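Visit to the Pliller lab, July

We got to Pliller a little after 10 in the morning and signed in at the side door.
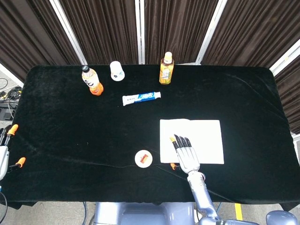 Kenna Lennox runs the recording floor and took the four of us through it. Her group collects examples of a humanoid robot handling everyday things on a table, and the recordings go to Ruairi Ritchie's team, who train the model on them. The project is called Trultham.

The objects are the sort you'd find in a kitchen or bathroom: drink bottles, a small cup, a tube of toothpaste. The table gets a black cloth, with curtains behind it. One person operates the arms and a second writes down what was attempted. Each attempt is saved as its own recording, and the layout is changed before the next one.

They had 387 recordings from that week when we visited. Ritchie's team had sent back 108 of them, mostly for starting too late. Lennox said failed grasps are kept as long as they are labeled.

I asked about flat things like paper. She said those take the operators longest to learn, and new people practice on bottles first.

Lunch was in the canteen next door. Parking is tight, so take the bus if you go. The next visit is to Flirkby, and I still need two names for the van.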